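# How do you look after a robot that sews?

If you have ever sewn on a button, you will know that the hard part isn't the button at all. It is getting hold of the needle, poking it through where you meant to poke it, and then pulling the thread along without making a horrible tangle. Now think of doing all that with fingers smaller than a grain of rice!

There is a pair of robot arms in a workshop in Gastthorpe that does this sort of sewing. They are called the Kanidska arms, and they are used for practising stitches on soft pads that stand in for skin. No person or animal is being sewn up, so you needn't feel sorry for anyone. The stitches are the same kind a doctor might put in your knee if you fell off a wall and made a proper mess of it, and a doctor's word for them is "sutures" (say it *SOO-chers*).

A machine with such tiny parts needs a great deal of looking after, and that is what this page is about.

## What is inside the arm?

Hold out your hand and waggle your fingers. Now put your other hand round your forearm and waggle them again. Can you feel something moving under the skin, quite a long way from your fingers? Those are your muscles, and they pull on stringy bits called tendons, which run through your wrist and into your hand. Your fingers have hardly any muscle of their own.

The Kanidska arms work in much the same way. The motors are big and heavy, so they sit right at the back. From there, thin metal cables run down the inside of a long tube, which is called the shaft. At the end of the shaft the cables go round some very small wheels, called pulleys, and when a motor winds a cable in, the wrist bends or the jaws close. It is a bit like a puppet, if the puppet had its strings on the inside.

Cables are marvellous things, but they do stretch. Think of a washing line that has had wet towels on it all through August — it was nice and tight when it went up, and by the end it droops. A cable inside the arm droops far less than that, by an amount you would never spot with your eyes, but it is enough to make the jaws shut a little late or in slightly the wrong place. And if you are trying to catch a thread, slightly the wrong place is no good at all.

## The morning check

So every morning at nine o'clock, before any sewing, somebody gives the arms a good going over. It takes roughly 20 minutes, and longer if something is sticky.

First the power goes off and the jaws are wiped with a soft cloth. The jaws have ridges on them, a bit like the ridges on the pliers in a toolbox, and fluff just loves a ridge. A tiny brush gets out whatever the cloth has missed. Then each wrist is bent gently by hand, up and down and side to side, while the person listens and feels for anything scratchy. You might think feeling is an old-fashioned way to check a robot, but fingertips are very good at this job.

Next comes the part called *homing*. The power goes back on, everybody keeps their hands well clear, and each arm moves slowly to a starting place that it knows. Have you ever woken up in a strange bedroom and had to pat about for the wall before you knew which way round you were? Homing is the robot patting about for the wall. Once it has found its starting place, it can work out where everything else ought to be.

After that the two arms have to be introduced to one another. The left one doesn't know where the right one is unless it has been told, so the person brings both sets of jaws to the same small dot on a metal plate, first one and then the other, and the computer writes down where each arm thinks the dot is. If the two answers don't match, a correction is made, and round they go again. (There are 19 dots on the plate altogether. Yes, they all get done. Yes, it is a bit dull by the end.)

## Ready to sew

When all the dots agree, a practice pad goes under the arms and the light is turned up. Sewing needs both arms together, just as you need both hands to tie a shoelace. One can hold on while the other reaches, and the jaws have to come very close without bumping.

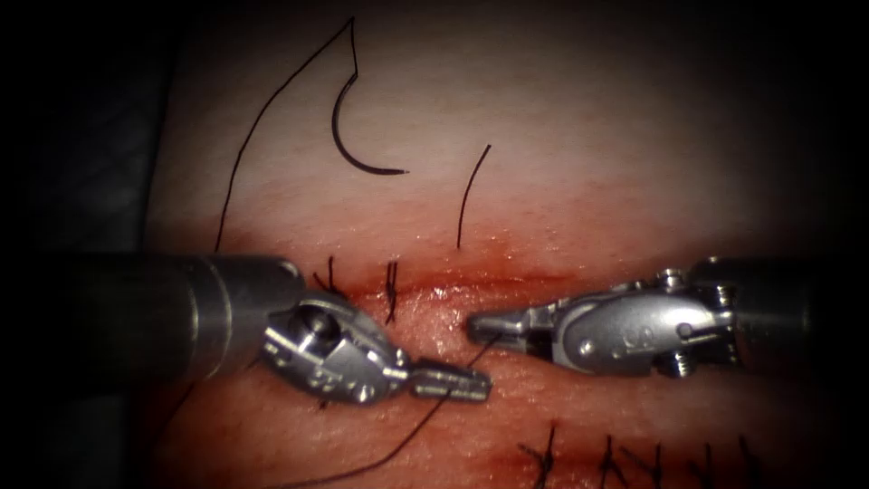 *By the Reken Workshop Pages team*

Look at how near the tips of the jaws are to each other, right over the long red slit in the pad. It is easy to see why the dots matter so much! You can find the little pulley too, on the silver wrist on the left, and there are two small screws on the other wrist, close to where it joins its dark shaft. The curved black thing lying higher up on the pad is a needle. Sewing needles at home are usually straight, but a curved one can dip into the pad and come up again on the other side of a cut, rather like a dolphin going under a wave.

Near the bottom is a whole row of knots with their short ends sticking out. Which knot do you think is the neatest?

## When a cable needs changing

Tightening a cable is quite a small job, done at the motor end with a special key about as long as your thumb. But a cable can't be tightened for ever. When one starts to fray, the whole tool comes off the arm, shaft and wrist and all, and a spare goes on in its place. The old tool is taken to a bench, where the worn cable is drawn out and a new one is threaded round the pulleys with tweezers and a magnifying lamp. Every cable has to go round its own wheel and no other, and if it slips off at the last moment, you take a deep breath and start again.

Then the mended tool is fitted back on the arm, and it's off to the metal plate to visit all those dots once more.

## Something to try at home

You will need two drinking straws, some string and a bit of sticky tape. Ask a grown-up to help you snip a notch halfway along one straw, so that it can bend. Tape one end of the string just inside the tip, run the rest down through the straw and pull gently. Your straw has a wrist! Now make the second one, but leave the string a little slack before you start pulling, and see how much later it begins to bend.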